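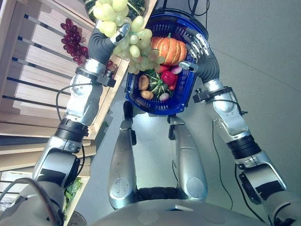 A reader replied to my last post to tell me I was leaving money on the table. Get the Skondo app, she said, scan it at the till every time, stop moaning, and by spring you'll have a free shop out of it. She'd had two already. Her sister had had more.

Posted February 2021 by the author
6 min read

I did get the app, as it happens. I got it in October, well before she wrote, and I've been meaning to say something about it ever since. I wanted to give it long enough that people couldn't tell me I hadn't given it long enough.

For those of you outside the area, Skondo is the points scheme that Plaltton brought in when they did up the big shop at Pinaleck. The old paper stamps went, the posters came down, and up went new posters telling us we'd been heard. I don't remember saying anything. I liked the stamps. You got a card with squares on it, you filled the squares, you handed it over and they knocked a few quid off. My mother could do it without her glasses.

Now you have points. Points are a different thing from money and I think the whole business depends on you not dwelling on it for long. If a shop says it will give you four pence back, you know what you've been given and you may feel a bit insulted. If it says you have earned forty points, with a little burst of stars on the screen, you feel as if you've done well at something.

On the day I sat down to write this I had 1,644 points. It looks like a lot. I went looking for what it came to in pounds and pence, and I'd invite you to try the same, since the app shows you the points on the first screen in very large numbers and keeps the rest in a menu called My Journey. From there you go to Rewards, then to Ways to Use, and then you get a table. My 1,644 points would get me £3 off a shop, provided that shop came to more than a certain amount, and provided I did it before the older points ran out. They run out! I hadn't taken that in when I signed up. I'm sure it was in the terms.

So that's £3, for a winter of holding my phone up at the till while the people behind me sighed into their masks.

I can hear the answer to this already, which is that £3 is £3 and I'd have been shopping there anyway. Would I, though? That's the part I keep coming back to. Before the app I bought most of my fruit and veg from Walczak, at the bottom of the hill, and went up to Plaltton for the heavy things and the boring things. Over the winter I noticed I was going down the hill less. I never decided to. It was only that there'd be a message on my phone saying double points on fresh until closing time, and I'd think, well, I need carrots, and up I'd go. Then I'd come out with carrots and also a set of storage tubs.

I dug out some receipts from both shops and had an evening with them at the kitchen table. I don't claim it's science. I took a list of 9 things I buy nearly every time (potatoes, onions, carrots, apples, eggs, that sort of thing) and put the prices side by side as near as I could get to the same date. Walczak was cheaper on most of them. Eggs were dearer there, and so were the apples, though they're better apples. Over the whole list I'd have been better off at the bottom of the hill, points or no points, and I'd have had the walk.

What annoyed me more was the member prices. You'll have seen these in other shops by now, I expect they're all at it. There are two prices on the shelf label, a big yellow one if you've got the app and a small white one if you haven't, and the yellow one is sold to you as a treat. I have an old photo on my phone of a shelf label at Plaltton, taken last summer to ask my sister if it was the right sort of rice. The price on it then, for everybody, was the same as the yellow price now. The white price is the new one. So the saving I'm making as a valued Skondo member is that I'm being charged what I used to be charged. One bag of rice doesn't prove a plot, and prices do go up, but I'd like someone from Plaltton to explain it to me slowly.

And who pays the white price? The people without a smartphone, or without one that will run the thing. It wouldn't go on my mother's at all. She's been shopping there since it was a different shop with a different name over the door, and she now pays more for her tea than I do. I raised it at the desk and was told they were looking into a plastic card. I was told that in October as well.

I should be fair, and say what I think is all right about it. The receipts being kept on the phone is useful, and I took a kettle back with one. The vouchers that turn up on your birthday are for things a person might want. And I don't doubt my reader has had her two free shops. If you've a big family and you do everything in one place and you'd never dream of going elsewhere, you'll do better out of it than I have. You're also the person they had least need to tempt, so I'm glad you're getting something.

As for what they do with the list of everything I've bought, I've read the privacy page twice and couldn't tell you. It says they share with trusted partners. It doesn't say who trusts them. I had 8 emails in one month about cat food and I haven't got a cat. I did once buy a tin for next door, and as far as Skondo is concerned I've been a cat owner from that day on.

A few of you will say that I'm making a great fuss over very little money. Perhaps. But the very little money was their idea. They're the ones who put it on the side of a bus.

What I've done for now is turn the messages off. I haven't deleted the app, as I'm too mean to throw away the £3, and I'm going to spend it on the next heavy shop, when I need washing powder and flour and cat food for next door. The veg I'm getting from Walczak again. They have a book of stickers by the till for children and no scheme of any kind, and the leeks have been very good, if you're passing. They shut early, so go before four.

If anyone has got further into My Journey than I have and found where it says how long points last, please put it in the comments. I've looked under Help, under Account, and under something called Your Story So Far, which was a picture of a balloon.

Contact | © All rights reserved | Back to top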